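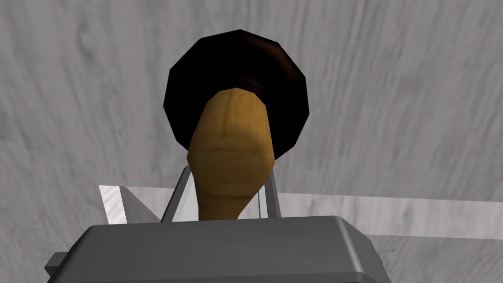
Hi all, a quick update from my corner of the workshop. The arm build is still going, and since August I've been spending most evenings on the simulator (the real arm is in pieces on Vija Toom's bench, waiting for a new wrist bearing). I named the project Wukholm, and yes, the name stuck before I could come up with a better one!

What I'm after is a pinch grip that holds something tapered without letting it twist. Straight-sided blocks were easy. Tapered things are a pain – the two fingers only touch a little patch on each side, and if I close them too far the part squirts right out. I've got 41 saved attempts so far and I'm still fiddling with the friction setting, which I had way too low for weeks.

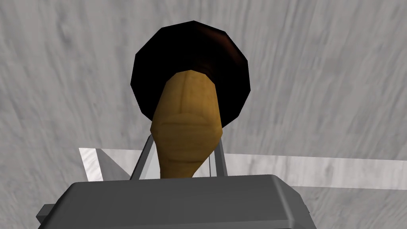
The tan piece between the fingers in the simulator, dark disk behind it.

Florencio Manzano talked me into moving the virtual camera down by the gripper, and I'm so glad he did. I can finally see where the fingers meet the part. The wood-grain background stays too, I like it.

Next job is the finger pads. Soledad Lorente has 30 feet of silicone strip left over from her own build and says I can raid it, so I'll cut a few thicknesses and try them once the arm is back together. If you have a spare wrist bearing or a decent set of small hex keys, come find me – mine keep wandering off.

– Itziar Villalobos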